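Storing short bars in a big metal bin - dividers or no dividers?

ritva_h
Hello all. In our workshop we keep short bars in a large gray sheet-metal bin. Reddish-brown ones and dark green ones go into the same bin, and they always end up lying in every direction. I want to put dividers inside. My colleague Lenni says it is a waste of metal. What do you do in your shops?

simov65
Dividers, always. We bought a set from Vona for our bins and I would not go back. One color on each side and you see at once when you are low.

ritva_h
Thank you.

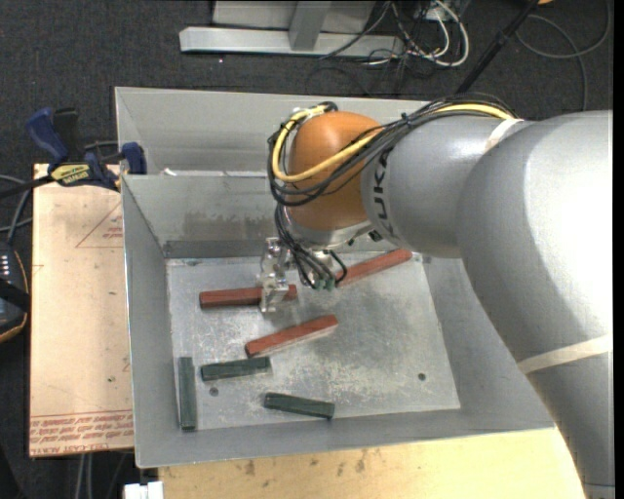 Last edited by ritva_h on January 21, 2025

With so few bars the floor of the bin is mostly free, so they turn as they like. The green ones are together in one corner, but the reddish-brown ones are spread out. When the bin is fuller it is a different story, they lie on top of each other and the paint suffers.

lenni.l
I am the colleague. I did not say waste of metal, I said waste of an afternoon. The bin must be emptied and washed every February anyway, and with dividers welded in you cannot get a brush to the corners.

simov65
Who said welded? Ours lift out.

Eero R
I agree with Lenni on this one. A divider takes space and the bars catch on its top edge. If the colors must stay apart, use two smaller bins. We have Lakden ones, 264 mm deep, and they stack.

ritva_h
Two bins would need a new table, and the table was already a long discussion here.

tyyne_s
Has anyone tried a rubber mat on the floor? We cut ours from a roll, 7 mm thick. The bars slide much less and it is quieter when you put them in. It does not sort the colors, but the paint stays nice.

Eero R
Rubber collects metal dust. You will be cleaning it more than the bin.

tyyne_s
I shake it outside when it looks dirty. It takes me less time than writing this answer.

simov65
A mat AND a loose divider, then. One strip of sheet, bent at the ends so it stands by itself. I paid nearly 100 for my set, but you can bend one from scrap.

lenni.l
A loose strip I can accept - if Ritva bends it.

ritva_h
I will bend it. Tyyne, is your mat smooth or with ribs?

tyyne_s
Ribs, but fine ones. Put them across the long side.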